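Lista de revisión de la casa antes de cerrarla por temporada
Versión comentada, actualizada el 9 de septiembre de 2020

Esta lista empezó siendo media cuartilla pegada en la puerta de la nevera y ya va por su cuarta reescritura. La uso para la casa del pueblo, que se queda vacía desde el otoño hasta abril, pero sirve igual para un apartamento de playa o para la casa de los abuelos. Muchos lectores me pidieron los comentarios además de las casillas, así que van juntos. ¡Y gracias por los correos, que han mejorado media lista!

Cómo se anota: B (bien), R (revisar en la próxima visita), A (arreglar antes de irse). Si un punto no existe en tu casa, táchalo y sigue.

1. AGUA

[ ] Llave general cerrada
[ ] Grifos abiertos hasta que dejen de gotear, empezando por el más alto
[ ] Cisternas vacías
[ ] Sifones con un chorrito de aceite de cocina
[ ] Lectura del contador apuntada

Comentario: la llave general de mi casa es una Gisler de las antiguas, con volante, y estuvo dos inviernos sin cerrar del todo. Lo descubrí por la lectura del contador: dejé apuntado 179 y en abril marcaba 241, con la casa vacía. Desde entonces cierro, abro el grifo del lavadero y me quedo mirándolo un buen rato. Anotación de este año: B, por fin.

Lo del aceite en los sifones me lo enseñó mi suegra y es una maravilla. El agua del sifón se evapora en los meses secos y entra el olor del desagüe; con una capa de aceite encima aguanta muchísimo más. Basta una cucharada.

2. ELECTRICIDAD

[ ] Diferencial probado con su botón
[ ] Nevera vacía, desenchufada y con la puerta entreabierta
[ ] Regletas desconectadas de la pared
[ ] Bombilla del porche cambiada si parpadea
[ ] Cuadro etiquetado y legible

Comentario: si el botón de prueba del diferencial no lo hace saltar, se llama al electricista y no se marca la casilla. En mi caso saltó a la primera. Las etiquetas del cuadro, en cambio, eran un desastre, porque el lápiz se había borrado y había un «cocina» que apagaba el pasillo. Las rehíce todas con rotulador permanente, circuito por circuito, con mi hija gritando desde el fondo qué luz se apagaba. Tardamos una tarde y lo pasamos estupendamente.

La puerta de la nevera la sujeto con un paño doblado. Un año usé una cuchara de madera, se cayó, la puerta se cerró sola y prefiero no describir el interior que me encontré en primavera.

3. GAS Y CHIMENEA

[ ] Bombona cerrada y regulador quitado
[ ] Fecha de caducidad de la goma comprobada
[ ] Ceniza retirada, fría, en cubo metálico
[ ] Tiro cerrado
[ ] Detector de monóxido probado

Comentario: la fecha de la goma viene impresa en la propia goma, y casi siempre mirando a la pared. Hay que girarla. La mía caduca el año que viene, anotación R. El detector es un Temarine y pita con un entusiasmo tremendo cuando aprietas el botón; avisa antes a quien esté durmiendo la siesta.

4. VENTANAS, PUERTAS Y TEJADO

[ ] Persianas bajadas y con el seguro puesto
[ ] Juntas repasadas con la mano, buscando corrientes
[ ] Canalón limpio en los dos extremos
[ ] Tejas vistas desde la calle, ninguna movida
[ ] Cerradura engrasada con grafito

Comentario: el canalón de atrás recoge las hojas de la higuera del vecino y es el punto que más veces ha acabado en A. Este año lo limpié con una paleta de jardín y una manguera, escalera bien apoyada y otra persona sujetándola abajo. Si no hay otra persona, no se sube. Ese renglón lo tengo subrayado en mi copia en papel.

Para la cerradura, grafito en polvo. El aceite va bien una semana y luego junta pelusa.

5. HUMEDAD Y BICHOS

[ ] Armarios con las puertas abiertas
[ ] Colchones levantados de lado
[ ] Absorbehumedades colocados, con la fecha escrita
[ ] Comida en bote de cristal o fuera de casa
[ ] Rejillas de ventilación sin tapar

Comentario: pongo 3 absorbehumedades Flosport, uno en cada dormitorio, y a la vuelta siempre está más lleno el del cuarto que da al norte. Otro lector, que firma como Paco el de la costa, me recomendó separar los muebles un palmo de la pared. Le hice caso el año pasado y la mancha de detrás del aparador no ha vuelto a salir — ¡con lo que llevaba peleando yo con esa mancha!

Las rejillas no se tapan nunca, por mucho frío que parezca que entra. Si hay gas en la casa es una cuestión de seguridad. Una malla fina por fuera evita que aniden las avispas y deja pasar el aire.

6. ROPA DE CAMA Y TEXTILES

[ ] Todo lavado y bien seco antes de guardar
[ ] Colchas y mantas en funda de tela
[ ] Cortinas descorridas
[ ] Alfombras enrolladas con el dibujo hacia dentro

Comentario: la funda de tela deja respirar. Las bolsas de plástico al vacío ocupan poquísimo, pero a mí me dejaron una manta de lana con arrugas que duraron hasta Navidad. Para rotular las fundas coso una cinta blanca y escribo encima.

7. CAJAS Y COSAS PEQUEÑAS

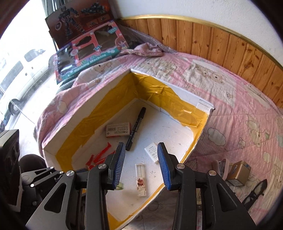
Benedito Marinho

Vaciar los cajones de cosas menudas es la parte que más me gusta de todo el cierre, y la que más gente se salta. Hay quien me ha escrito diciendo que no pinta nada en una lista de seguridad. ¡Pinta muchísimo! En esos cajones aparecen pilas sulfatadas, mecheros, medicinas caducadas y llaves que llevas años buscando.

[ ] Pilas fuera de mandos, linternas y relojes
[ ] Mecheros y cerillas fuera de la casa
[ ] Medicinas caducadas al punto de recogida de la farmacia
[ ] Rotulador y cinta adhesiva a mano para las etiquetas
[ ] Cajas de cartón baja y abierta para clasificar, nunca una honda

Comentario: en una caja baja, como la de la foto, se ve de un vistazo lo que hay. En las hondas todo se va al fondo y acabas guardando otro año lo mismo. Si los bordes están cansados, se refuerzan con cinta de embalar y duran varias temporadas más. Yo trabajo encima de la cama, que da buena altura para la espalda, y voy sacando a un lado lo que se queda y al otro lo que se va.

El mando de la tele vieja lo encontré con una pila reventada dentro. Anotación A, arreglado con vinagre, un bastoncillo y paciencia.

8. SEGURIDAD Y VECINOS

[ ] Copia de la llave entregada a alguien de confianza
[ ] Teléfono propio escrito junto al contador
[ ] Buzón vaciado y correo desviado
[ ] Alarma probada con la central
[ ] Extintor con la aguja en verde

Comentario: la alarma es una Urkham sencilla, de las de teclado, y conviene llamar a la central antes de probarla. El extintor lo tengo detrás de la puerta de la cocina, a la vista. Mirad también la fecha de la última revisión, que la aguja en verde no lo dice todo.

9. ÚLTIMA VUELTA

[ ] Basura fuera, también la del baño
[ ] Fotos con el móvil de cada habitación
[ ] Vuelta exterior completa, a pie
[ ] Esta hoja firmada y guardada en el coche

Comentario: son 9 apartados y la primera vez se hacen largos. A la segunda ya vas cantando los puntos de memoria, pero marcad igualmente las casillas, que la memoria se come siempre la bombona. Las fotos me han servido para reclamar al seguro una gotera y para discutir con mi hermano dónde estaba la mecedora.

Pendiente para la próxima versión: un apartado de jardín y riego, y otro para casas con piscina, que me lo habéis pedido mucho. Como no tengo piscina, si alguien quiere mandarme sus propios puntos los incorporo encantado y con su nombre.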